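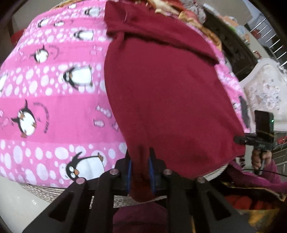 Search this site Enter keywords Go

Does Cold Water Save Dye? Project Report

Question
Do dark red clothes lose less color in cold water. My guess was yes.

What I did
Cut 20 squares from one old cotton shirt. Half washed cold, half hot, 500 ml each with Praleo liquid. Soaked 22 minutes, then looked at the color of the water. Dryed flat — no sun.
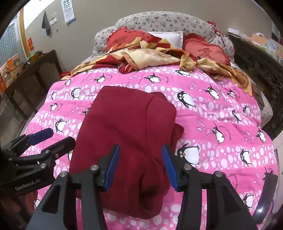

Results
Hot water went pink fast. Cold stayed nearly clear. One cold square got dropped so I left it out.

Problems
Only one fabric. Should of used a second brand too. No time left to repeat it.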